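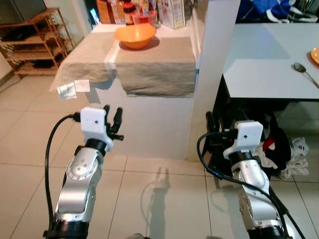 *Figure 1. Both arms raised with hands open, viewed from the head camera. Counter with bowl at center, table with spoon at right.*

## Bimanual Tableware Handling: Progress Report, October

**Project:** Flernell
**Reporting site:** Bunbridge
**Work package:** 5, Start pose and approach

### Status

Work package 5 is on schedule. Collection of the main demonstration set is complete, the first policy has been trained, and the start pose comparison requested at the last review has been run. Work package 6 (handover between hands) has begun with fixture design only. One hardware item is delayed and is described under Open items.

### Background to this period

The previous report noted that the learned policy was sensitive to where the arms stood when an episode began. Demonstrations had been recorded from whatever position the operator happened to leave the arms in, and the policy tended to hesitate during the first part of the approach. The reviewers asked whether this was a data problem or a model problem. The work below addresses that question only. No change was made to the network, the image size, or the action format.

### Method

Two training sets were prepared from the same household-style room. In the first set, start positions were left free. In the second, every episode began from a common raised pose with the fingers open. Each set contains 100 episodes of picking up a single item from a raised surface and setting it down on a second surface. Items were bowls, plates, and spoons.

The room was not cleared between sessions. Shelving and stored goods stayed in view, and loose items were allowed to remain under and near the work surfaces. Cloths were used on some surfaces and left bare on others, as the project plan requires variation in the background and in the contact surface.

Both policies were then tested on 24 trials with matched item placements. A trial was scored as a success if the item was lifted, carried, and released on the target surface without operator help. Trials stopped by the force limit were scored as failures.

### Results

| Training set | Trials | Successes | Stopped by force limit |
|---|---|---|---|
| Free start | 24 | 13 | 6 |
| Common start | 24 | 18 | 5 |

The common start set gave five more successes on the same placements. The hesitation reported earlier was not seen in the common start trials. It remained in the free start trials, mostly when one hand began low and outside the camera view.

The force limit stops hardly changed. Review of the logs shows that nearly all of them came from spoons, where the fingertips pressed on the surface before closing. This is a grasp problem and is independent of the start pose. We do not expect more data of the present kind to remove it.

We also checked whether hand shadows on the floor affected the approach. Trials were repeated with the overhead light off and a side lamp on. The success count did not change. The test was small, and we make no claim beyond the lighting used.

### Interpretation

The early hesitation is best treated as a data problem. A fixed start pose reduces it at no cost in operator time. The drawback is that the policy now depends on reaching that pose before each task, so tasks run in sequence will need a return move between them. The Onar planner already supports such a move, and the added time will be measured in the next period.

The sample is too small to rank the items against each other. The table above should be read as a comparison of start conditions only.

### Open items

1. **Cable routing at the wrists.** The current loops leave enough slack for the tasks in this package but limit rotation during a handover. A shorter harness with a fixed clip point has been ordered from Ó Flaithearta. Delivery has moved back, and handover trials cannot start before it is fitted.
2. **Spoon grasp.** A slower final descent is being tested, with contact detected from motor current. If this does not reduce the force stops, we will propose removing flat-lying spoons from the acceptance test.
3. **Calibration drift.** The head camera was recalibrated twice in the period. A short check has been added to the Tuesday maintenance slot.

### Budget

Spending is within plan. The harness is charged to equipment. Operator hours were slightly under forecast, and we request that the balance be carried forward to work package 6.

### Next period

- Fit the new harness and repeat the joint range check.
- Measure the time cost of the return move.
- Run the spoon tests with the slower descent.
- Record the first handover episodes with bowls.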